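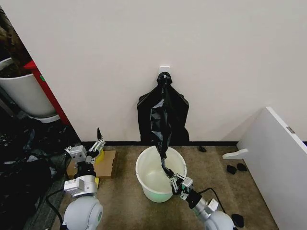

Good practice for the bin liner task took up most of our time, and thank you all for being so patient with it. Despina Nikolovski read the draft rule on pinching thin plastic - one arm holds the bag, the other stays open and clear - and we agreed that an adhesive hook on the wall, with the bag hung over the bucket, may stand as the usual setup.

Yuto Morikawa kindly offered to add a line on keeping arm cables clear of the bin. Agreed, with the limit staying at 3 tries per bag.

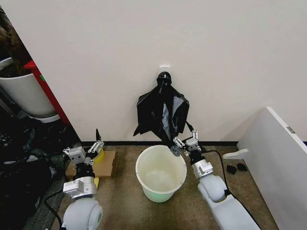 Bag on the hook, right gripper at a lower corner.

Normand Caron will send the new wording to Plotik in November.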